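Umance G2 parallel gripper: nine months on a home bench

Ravindra Tripathi
04/12/2018

I bought the G2 in March to replace the printed gripper I had been using on the arm in my garage. The printed one flexed under load and lost its centre every time the motor warmed up. Umance sells the G2 as a bolt-on unit with its own driver board, and I paid $332 plus shipping from Leckie, who had it on my doorstep in four days.

Mounting took an evening. The bolt pattern did not match my wrist flange, so I cut an adaptor plate on the mill at our shared workshop. The supplied screws are too short if you use any adaptor at all. Budget for longer ones.

Wiring is the weak point. The unit needs separate power and signal leads, and neither will go through the inside of the arm, so both have to run externally. Leave a generous loop at the wrist or the last joint will pull on the connector at full rotation. I broke one connector this way and Umance charged me for the replacement. 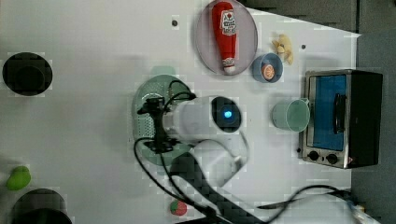 Rims are where the fingers do best. The colander can be lifted by its edge with the force set to the second-lowest step, and bowls are much the same. Bottles on their sides are harder. The pads are flat and narrow, and a smooth cylinder tends to roll out unless the approach is well centred. I glued on strips of 2 mm silicone, which helped more than any change in software.

I logged 1,553 grasps between March and the end of winter, using the Faltance control library on an old desktop. Most of the failures were my own position errors. Some 20 were the gripper's fault, nearly all of them the driver dropping off the bus after a long idle period. The fix is to send it a keep-alive command, and the manual should say so.

Noise is acceptable. The gears have a little backlash, noticeable on thin objects and irrelevant on everything else. Jaw position feedback is good enough to tell a missed grasp from a held one, provided you zero it at start-up.

The obvious alternative is the Nellenen, with better pads and a single cable. It costs nearly double and needs its own controller - too much for a hobby bench in my view. If you already have an arm and can make your own adaptor, the G2 is fair value. If you want something that works on the first afternoon, save up for the other one.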